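Shrinkflation

Shrinkflation is the practice of selling less of a product at the same price, or at a price that falls by less than the contents do. It is most often reported in packaged food, toiletries and cleaning products. Makers usually blame higher costs. Critics reply that costs sometimes come back down, while the old sizes seldom return.

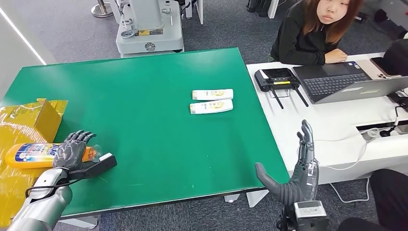 Claims about how common it is should be read with care. Much of the evidence comes from shoppers who remember a bigger package, and memory is a poor scale. Mirsad Dimitrov, who compared 84 household products sold in the town of Plendow, found that 30 had lost volume, but his list was drawn partly from complaints sent in by readers - hardly a fair sample.

Redesigns make the matter harder to judge. When the Tulside brand cut its dish soap, the label announced a "new easy-grip shape." The company said customers had asked for it. No survey was ever published.

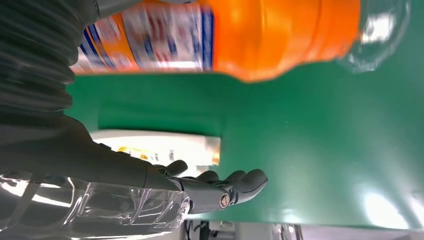
Unit pricing, which shows the cost per ounce on the shelf tag, is often put forward as the remedy. It helps only those who read the tag and recall what it said last time. The retailer Stalwood tried warning stickers in October and called the trial a success, though it released no sales figures.

See also: Unit price; Inflation; Slack fill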